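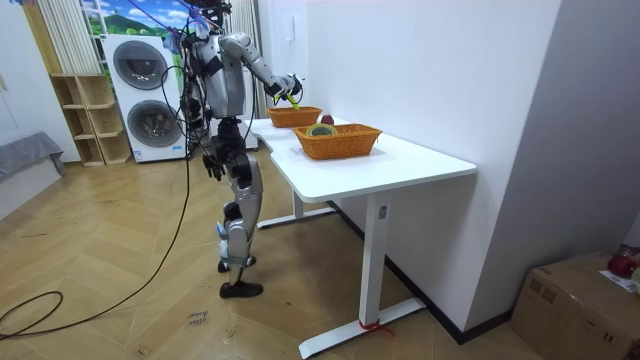 Chapter 5: What a Demonstration Shows

Reading time: 7 minutes

I went to my first robot open day at Lullora expecting a show, and for the first few minutes I was a little let down. The job of the morning was tidying a desk! A humanoid, two wicker baskets, small things to be put in them. I had ridden a bus for almost 150 minutes to watch somebody else's housework (mine was waiting at home, thank you).

Then I started paying attention. Reaching over a tabletop with one arm means the rest of the body has to do something about it, and I caught myself leaning along with the machine. Larasati Tarigan, my host, had seen visitors do this before and kindly said nothing. When I asked her what the hard part was, she handed me a pencil and told me to write down every decision I'd make if I were putting away one piece of fruit. I filled a page and still hadn't let go of it.

That page is more or less this chapter. We'll begin with reach and balance, move on to grasping, and then spend a good while on release, a topic I skipped completely in my own student days and have regretted ever since. The last section is about how to be a useful visitor: where to stand, what to ask, and how to take notes you can still read a week later.

Before you go on, try the pencil exercise yourself. Pick a basket, pick an object, and keep your list handy, as you'll need it again in Section 5.2.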